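Notes > Indoors > Halls and doors

October | Nives Cattaneo

7 min read

In praise of the peg rail

My hall finally has its peg rail up and I have been walking past it for no reason, just to look. It runs the whole of the long wall at Skillilmont, from the front door to the kitchen door, and everything that used to live on the banister now lives on it. Coats, obviously. Also the dog lead, the string bags, the good umbrella, the bad umbrella, a straw hat I won't wear again until June and the dustpan. I know a lot of you have already got one of these and will be wondering what the fuss is. But plenty of you wrote in after the spring issue about shoe storage to say that your real trouble was coats, so I want to go through how I did it, what I got wrong, and why I now think a plain strip of wood with pegs in it is the best thing you can put in a narrow house.

First, the hall itself. It is the usual Fliltitdale hall: long, dark, a radiator in exactly the wrong place, and barely enough width for one person to get past another who is putting their boots on. When I moved in there was a freestanding coat stand by the door, left by the people before me, and I kept it for far too long out of politeness. A coat stand takes a circle of floor. It also puts every coat you own on top of every other coat, so whatever you want is underneath, and once the winter things go on it leans. Mine went over twice, once on to the cat's dinner.

After that I had a row of over-door hooks, and those were better, except the door wouldn't shut properly with them on and the draught came through all last winter. Then the banister. You all know about the banister.

What changed my mind was going round to Sơn Chu's. He has the ground floor of a house with a hall even narrower than mine, and he has a rail in every room. I mean every room! There's one in the bathroom for towels, one in the kitchen with pans and sieves and a chopping board with a hole drilled in the handle, one by the bed for tomorrow's clothes. In the back room he hangs the folding chairs up on the wall when they're not wanted, as people did in meeting houses, and it makes the floor look enormous. I went home and measured up that same evening.

The height question

Everybody asks how high to put it, and every book gives a different answer. The old rails you see in chapels and village schools are often way up at picture-rail height, which looks wonderful and suits tall people with long coats. Mine is lower. I stood in the hall in my longest coat, held the collar out as if it were on a peg and had a pencil mark made on the wall behind it, and then I went up a hand's width from that so the hem would clear the skirting board. It's a very unscientific method and I recommend it. If there are children in the house, put up a second rail at their height and let them have it to themselves. My niece has the end nearest the kitchen and she hangs up her bag every time she comes, which she doesn't do anywhere else, I'm told.

The thing I hadn't thought about was the light switch. A coat on a peg sticks out a good deal more than you imagine, and it also spreads sideways. I had worked out the spacing beautifully on paper and then found that one peg would have put a sleeve right over the switch. So there's a gap there. It bothered me for an afternoon and I've since forgotten about it. Check your switches, your thermostat, the doorbell chime and anything else you need to get a finger to.

The wood

You can buy rails ready made and there's nothing wrong with that. Dilow do a nice simple one in short lengths that you can butt together, and I have one of theirs in the bathroom, painted to match the wall. For the hall I wanted one long unbroken piece, and that meant buying a board and making it. The longest my timber yard had in a decent bit of pine was 2,438 mm, and my wall is a little longer than that. I dithered over joining two boards and decided to centre the one board and let it stop short at both ends. I'm so glad I did. It looks as though it was meant.

Do look along the board before you pay for it. Hold one end up to your eye and see whether it bends like a banana. A slight curve will pull flat against the wall when you screw it on, but a twist won't, and a twisted rail will drive you mad because the shadow underneath gives it away. I turned down three before I found mine, and the man at the yard was very patient.

Sanding took longer than everything else put together. I rounded over the top edge by hand so dust doesn't sit on a sharp corner and so nothing snags, then gave it a couple of coats of hard wax oil with a day's wait between them. I like being able to see the grain in a dark hall. If your hall is light you might prefer paint, and a rail painted the same colour as the wall nearly disappears, which is very calming if you have a lot of stuff to hang.

The pegs

Now, pegs! I could have written the whole newsletter about them. Kopecký, the ironmonger at the bottom of the hill, keeps turned pegs in drawers along the back wall, sorted by wood, and you can stand there and pick through them. I bought 27, knowing I'd use fewer, so there would be spares when one splits. I chose beech, the old mushroom-ended kind with a slight waist behind the knob. The waist is what holds the loop of a coat. Straight dowels look smart and modern but a heavy coat walks off the end of them unless you set them at an upward angle, and drilling a whole row of holes at the same angle takes a steadier hand than mine.

For the holes, use a sharp bit and clamp a scrap of wood behind the board so the back doesn't tear out. Mark every hole first. Then go and have a cup of tea and come back and look at the marks again, because I had one wrong and would have drilled it. Try a peg in a test hole in an offcut before you start on the real thing, too. Mine wanted a firm push and a tap with a mallet, and a dab of glue did the rest.

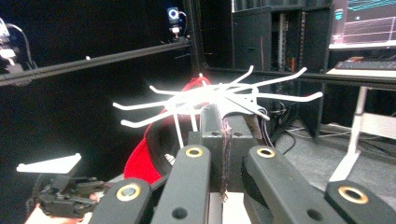 Spacing is a matter of taste and of what you hang. I went wide. A hall full of closely set pegs invites you to fill every one, and then you're back to the coat stand, only flatter. With wide spacing each coat gets air round it, so a damp one has a chance of drying before morning, and you can see at a glance what you've got. Sơn has his set much closer in the kitchen, where he hangs small flat things, and leaves every other one empty when he does a coat rail. He says you can always leave a peg empty and you can't easily add one. That's true, and I ignored it, and I may come to regret it.

Getting it on the wall

This is the part that puts people off, and I do understand. My wall is old plaster over brick and it crumbles if you look at it crossly. Long screws and proper plugs, into the brick and not just into the plaster, and more of them than you think. A row of wet winter coats weighs a great deal. If you've got a stud wall, find the studs and screw into those. If you're renting, ask first, and if the answer is no, a rail can be hung from a picture rail on chains, which I've seen done in a top-floor flat and thought was lovely.

Get somebody to hold the other end. I tried it on my own with a pile of books on a chair under the far side and it was ridiculous. With a second person and a spirit level it took less time than making lunch. I counterbored the screw holes and plugged them with little rounds of the same pine, and you'd have to know where they are to find them.

Use the level, but use your eyes as well. The ceiling in my hall slopes, the skirting slopes the other way, and a dead level rail between the two looked drunk when we first held it up. We dropped the kitchen end by the thickness of a pencil line and it settled down at once.

Living with it

A few weeks in, these are the things I've noticed. Sew loops into your coats. Half of mine had lost theirs and were hanging by the hood, which stretches it, and an evening with some cotton tape put them all right. Scarves go over the peg first with the coat on top, or they end up on the floor. Bags want a peg to themselves. Anything that hasn't been worn since the last change of season should go upstairs, and I did that at the start of the month with the linen jackets and felt extremely virtuous.

And put something on it that isn't useful. I've got a bunch of dried hops on the peg nearest the door, from the hedge behind the allotments, and it smells faintly of beer whenever somebody brushes past. Sơn has a framed postcard on a loop of string. It stops the whole thing looking like a changing room.

There's enough of the board left over from a second attempt at the ends to make a short rail for the inside of the cupboard under the stairs, so that's next, probably for brooms. If you've got one up already, do send me your peg spacing and what you ended up hanging on it, and I'd particularly like to hear from anyone who has managed it over a radiator.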